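Call for participants – home robot open day, Olau demo apartment

Zandow is looking for 20 people to take part in our open day at the Olau apartment. You come in, you see the arm work in a real kitchen, you try some things with it, you tell us what you think, you get paid. No experience wanted. Really, none. If you build robots for a living please come to the evening demo instead (bottom of this page).

Posted 12 Mar 2019. Places go fast, last time the list was full before we had the parking sorted out.

What it is

One visit, half a day, morning or afternoon group. Ten people per group. Each group gets the demonstration first, then splits up into pairs for the hands-on part. While one pair is with the arm, the others do the questionaire, have coffee, or sit in on the talk with the Twal software people. Then swap.

The demonstration is household work. Picking up, putting away, handing over. Small jobs, done slowly. If you are hoping for backflips this is the wrong open day. Some of it will go wrong, too, and we don't stop the demo when it does. We want you to see the misses. A lot of the best comments in December were about the misses.

Who we want

Anyone 18 or over who does housework. That's most people, I think. We'd especially like to hear from:

People who live alone
People over 65
Anyone with limited grip or reach in one or both hands
Parents of small kids (kids can't come along though, sorry, insurance)
People who don't like the idea of a robot in the house. Yes, you. We have plenty of fans already.

You should be able to follow spoken instructions in English and be OK with standing for short stretches. Chairs are there if you need to sit, just say so. The apartment is on the ground floor, no steps from the street. Bathroom is wheelchair accessible.

If you have a pacemaker or other implanted device, write to us before you sign up, there's a form for it and it takes a day or two to get an answer.

What you'll do

First the safety briefing. Not optional. If you come in after it has started we have to move you to the other group or send you home, so please be on time.

After that the demonstration, standing behind the line with one of our staff next to you. Questions any time, just call out.

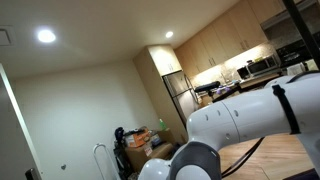

One reader of the December notice wrote in to ask whether the hands-on part is really hands-on, or just watching and pressing a button at the end. Fair question, wanted to know before giving up a Saturday, and said the last tech open day they went to was two hours of slides and a bag of pens.

So – it is hands on. You guide the arm yourself, by hand, through a short job. Then you watch it repeat what you showed it, and you say what you'd change. You do this with two jobs out of a list of six. You pick one, we pick the other. There is a staff member within reach of the stop button the entire time and you get a stop button of your own. Use it whenever you like. Hitting stop doesn't spoil anything and you don't have to say why.

No slides. There may be pens.

Last bit is a group talk, half an hour or so. What was useful, what was creepy, what you'd pay for, what you'd never let near your dishes. We take notes, no names on them.

Practical stuff

Wear closed shoes. Long hair tied back. No scarves, lanyards, dangly necklaces or loose sleeves in the hands-on part. Rings are fine. Leave big bags at the door, there's a locker. Phones are OK during the demonstration but go in the locker for the hands-on.

Lunch is included for both groups – morning group eats after, afternoon group eats before. Sandwiches and soup. Tell us about allergies when you sign up and not on the day, the caterer needs the list early.

The room gets warm with everybody in it. Dress in layers.

Parking is behind the building, go in by the side street, the front lot belongs to the dentist and they do tow. Bus 368 stops at the corner and it's a short walk from there. Ring the bell marked Pridness, that is the landlord's name and we never got it changed.

Pay

$200 for the half day, paid by check or gift card, your choice, before you leave. We pay it in full even if you quit halfway. We pay it in full if the arm breaks down and the whole thing gets called off after you've arrived. We can't pay if you don't show up, or if you miss the safety briefing.

Travel is not covered, except for people coming with a helper or using a paratransit ride. In that case bring the receipt.

Helpers are welcome, they get lunch but not the $200. Please mention them when you sign up so we have the space.

Also wanted: two demo hosts

Seperate from the above. We need two people to work the open day as hosts. This is a paid job and not a participant place, you can't do both.

Setup the day before, then the full open day, then packing up. $800 flat for the two days. You'd be greeting people, running the sign-in sheet, walking groups through the briefing (we train you, the script is written), keeping people behind the line, and putting the props back where they belong between pairs. That last one is most of the job. Cups, boxes, dish towels, back to the start position, again and again, all day.

Good for somebody who has worked in a museum, a school, a shop floor, a trade show. Patient with people who are nervous. Loud enough to be heard over a compressor and a coffee machine. Able to lift a 20 pound box. Spanish is a big plus. Knowing anything about robots is not needed and we'll teach you the stop procedure in the first hour.

You will not operate the arm. Our technicians do that. If a visitor asks you something technical, send them to a technician, don't guess.

Privacy

The hands-on part is recorded, picture and sound, for our own developement work. Recordings are seen by the Zandow team and by Twal, who write the control software. Not posted anywhere, not sold, not used in ads. If you want yours deleted afterwards, write within the month and we'll do it, you keep the money.

If you don't want to be recorded at all you can still come to the demonstration and the group talk. You'd get half pay in that case. Check the box on the form.

You'll sign a consent form when you arrive. We send it ahead by email so you can read it in peace.

How to sign up

Use the participant form on the open day page, or call the front desk and they'll fill it in with you over the phone. It asks for your age group, which group you'd prefer (morning, afternoon, don't care), access needs, allergies and one line on the household chore you hate most. We do read that line. It helps us put the job list together.

One sign-up per person please. Couples and roommates can both apply, but we'll probably put you in different pairs.

For the host job, send a short email with "host" in the subject line, what you've done before and a phone number. No resume needed. No cover letter either. We call everyone back, yes or no.

We're not picking first come first served, we try to get a mix. So you may sign up early and still end up on the waiting list. Waiting list people do get called, usually one or two drop out in the last days, so keep the morning free if you can.

Evening demo

For engineers, students, press and anybody who just wants to look: open demo the same evening, no pay, no sign-up, come and go as you like. Same apartment, same arm, no hands-on. Coffee until it runs out. Technicians will stay late for questions and the Twal people said they'd stay too.

Questions about any of this go to the front desk, weekdays, before five. Leave a message if nobody picks up, we're probably in the back with the arm.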